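# Soft pads or hard pads? Some weeks with two hand-held grippers

In my last post I promised to write about the finger pads, and three people sent me mail to ask where it is. Sorry for the wait. December was full and my notes were in two notebooks.

For readers who are new: I collect folding and sorting demonstrations with hand-held grippers, one in each hand, at home in Malta. Cirilo Bermúdez does the training part from his side, and I only see the results when he sends me a plot. My part is the hands. So this comparison is from the hands, and you should not expect success rates from it.

I tried two kinds of pads. The first kind is a hard one, which came with the grippers from Reinholz. The second kind is a soft one with a fine grid, from a small shop named Drimusix. Both fit on the same fingers with the same screws, so I could change them in 10 minutes. The first time I needed much longer, because I lost a washer under the bed.

The hard pads are very good for boxes, bottles and pens. When I close them I feel in the trigger exactly the moment of contact. With cloth they are a different story. A T-shirt that lies flat on a sheet gives almost nothing to hold, and the hard pads slide over it. I have to press down and push the cloth together first to make a small hill, and then close. It works, but in the recording there is a long push before each grasp, and Cirilo complained that his policy learned the push better than the grasp.

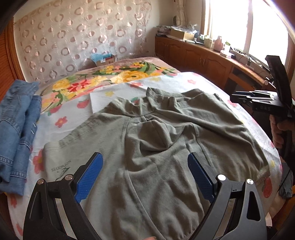
With the soft pads I need less of this pushing. I open wide, I lower both fingers until they touch the cloth, and I close slowly. The fabric comes up between them by itself, most of the time. Thin shirts are the easiest. Thick hems are still difficult, and I did not find a trick for them.

There are two problems with the soft pads which I want to write down fairly. The first is that they also take the bed sheet. On a table this does not happen, but I like to record on the bed too, for variety, and sometimes I lift the shirt and the sheet together and the whole take is lost. In one batch of 100 takes I threw away 4 for this reason. The second problem is dust. The grid collects small fibers, and after an hour the grip is clearly weaker. I clean the pads with a wet cloth and let them dry while I drink my coffee.

About weight I cannot say much. The pads themselves weigh nothing that I can feel. The grippers, yes. After a long morning my right wrist hurts more than the left, and I think this is how I hold the handle and has no relation with the pads. Dayana Chávez showed me to keep the elbow close to the body, and it helped a little. She also has smaller hands than I have and she finds the trigger too far away, so please try one before you buy a pair.

For the recording software I stayed with Skundatden. It is slow to start, and the menu for calibration is in a strange place, but it did not lose any file since I changed the cable. Before the cable it lost many. If your takes stop in the middle, look at the cable first, before you write to them as I did, with a long and slightly angry mail.

My choice for now: soft pads for all clothes, hard pads for the rest. I do not mix them, one on each finger, although somebody in the comments recommended it. I tried it for one afternoon and the shirt always turned toward the soft side when I closed.

Cirilo wants 4000 folds before summer. I have not told him yet what I think of this number. Next time I will write about the towels, and about calibration when the sun comes directly into the room, where I still have more questions than results.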